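Home | Notebook | Bench log | Materials | People | Search

Worktop panel, wipe-down check

March, entry by Nuanchan Srisuk 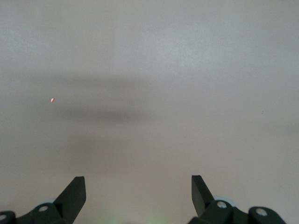

Panel surface, close up. Small pinkish-orange fleck to the left, dark speck far right.

Sudheer has this panel down as "clean, ready for coating". I don't agree. Two marks in a patch that small is two too many, and I only looked at the one patch.

The fleck is tiny, pale in the centre with a salmon edge, a bit like a petal. Mayuree reckons it's a crumb of the Basotine filler. Could be. The Basotine we have on the shelf is more of a brick colour, and I can't match it by eye with any confidence. Could just as well be a chip in the finish. Not writing "filler" in the log until someone has put a fingernail under it.

The dark speck I'd call dust and move on, except that we called it dust on the last batch too and had to rub back 9 panels.

The grey smudge across the middle is shadow as far as I can see. Soft edges all round, fades out upwards. Dalia Ķēniņš asked if it was a stain from the Cidis cleaner. I doubt it, but I've been wrong about Cidis before, so tilt the panel under the window and look again.

On the cleaner: the leaflet says 96 per cent of residue gone in one pass. Residue of what, on what? No mention. We've had almost 100 panels through since switching and I couldn't tell you that they come up any better than with warm water and a cloth. Sunee thinks they do. She also chose it, and she knows I'm saying this.

Sangkhawat want 3,000 of these by the end of the run, and their drawing says "free of visible marks" with no size given and no viewing distance. By that wording this one fails. By Sudheer's it passes. Asked them for a number, no answer yet.

To do:
- fingernail test on the fleck, then a dry cloth, then look again before anything wet goes near it
- same patch under the window, panel tilted
- one panel with Cidis, one with plain water, labels on the BACK this time
- Sudheer to hold the Wurorell topcoat until I've signed the sheet

Panel stays on the left-hand rack. Please don't wipe it.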